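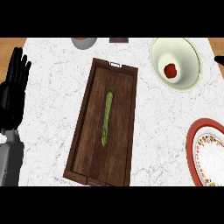 Black bands above and below the workspace view in a simulated two-arm kitchen task

Posted in: Home and Shared Workshop Builds > Simulation
Status: Open
Viewed 352 times

Karine Landry

I am requesting guidance on the camera configuration for a two-arm build that is being assembled in the shared workshop at Clostthorpe. Each arm has 6 joints and carries a Mavimska hand. Before the arms are run on the bench, members are required to demonstrate each task in simulation, and I have prepared a kitchen counter in Drutelo for that purpose. The task is to lift the green vegetable out of the wooden tray with the left hand and place it in the cream bowl, next to the red item that is already there.

The view shown is the overhead view as it is delivered to the control policy. It contains a wide black band along the top and another along the bottom. I had assumed that these were a display matter only, but I have since exported the array that the policy receives, and the bands are present in it.

I have three concerns.

First, a large share of the input carries no information. Second, the far end of the counter is lost. The grey cup is visible only in its lower part, and the small dark brown item beside it shows only its lower edge. Neither is needed for the present task, but the next task on the list uses the cup. Third, the left hand is in full view while the right arm is represented by a single fingertip at the edge, and I do not know whether that is a related fault or a separate one.

The policy was trained on demonstrations recorded with this view and completed the task in 67 percent of test runs. Most of the failures were late grasps at the tray. I would be grateful for advice on the following: whether the bands should be removed, whether removing them will recover the cup, and whether the existing demonstrations can be kept.

Imogen Catterall
Marked as accepted by the poster

The three concerns have different causes, and it is advisable to treat them separately.

The bands are padding. The camera renders a wide picture, the policy expects a square one, and the preprocessing step shrinks the wide picture until it fits and fills the remainder with black. This setting is normally named "resize with pad" or "keep aspect ratio" in the observation pipeline. It is a legitimate choice and does not distort shapes. A policy trained on padded input can perform well, provided that the padding is identical at training and at run time. I would not attribute the late grasps to the bands without further evidence.

Removing the padding will not recover the cup. The cup is cut at the upper limit of the camera's own field of view, and the padding begins where the camera's picture ends. If you crop to a square, you will lose material from the left and right sides and gain nothing at the top. In your case that would remove the visible fingertip of the right arm and a good part of the left hand.

To recover the far end of the counter, change the camera. Set the render output to a square shape that matches the policy input, so that no padding is required. Then check how the simulator defines field of view before proceeding. If the angle is specified vertically, a square render will keep the same height and become narrower, and you will lose the sides as described above. In that event the angle must be widened until the horizontal coverage is restored. If the angle is specified horizontally, the sides will remain and the additional coverage will appear at the top and bottom, where you need it.

The position of the right arm is a separate matter. Its small presence in the view may simply reflect the pose in which it was waiting. Command both arms to the same mirrored pose and render again. Should the right hand still be missing, review the lateral position of the camera and the base position of that arm.

With regard to the demonstrations, the recorded images will not match the new camera and should not be mixed with new ones without care. If you saved the joint positions and the object states together with the images, you may replay each episode with the new camera and render the images again. The commands themselves do not need to be recorded a second time. If only the images and commands were saved, replay is less dependable, as small differences in contact can leave the vegetable in another place. Every replayed episode should be checked for a completed transfer before it is admitted to the training set.

Please also confirm the physical camera that will be used on the bench. The simulated view should be set to the lens and mounting position of that unit.

Goodall Bench Desk

Use crop in place of pad. It is one line in the config file. We use crop on all 2 camera rigs here and have had no complaints.

Karine Landry
Reply to Goodall Bench Desk

Thank you for the suggestion. I tested a center crop this morning. The bands were removed, but the right fingertip was no longer in view and the cup was cut at the same height as before, in line with the accepted answer. I have therefore reverted the change.

Karine Landry
Reply to Imogen Catterall

The field of view in my configuration file is specified vertically. The object states were saved with each episode, so I intend to replay the full set after the camera has been changed. I will mount the bench camera first and take its measurements, and will post the revised camera settings in this thread once the replay has been checked.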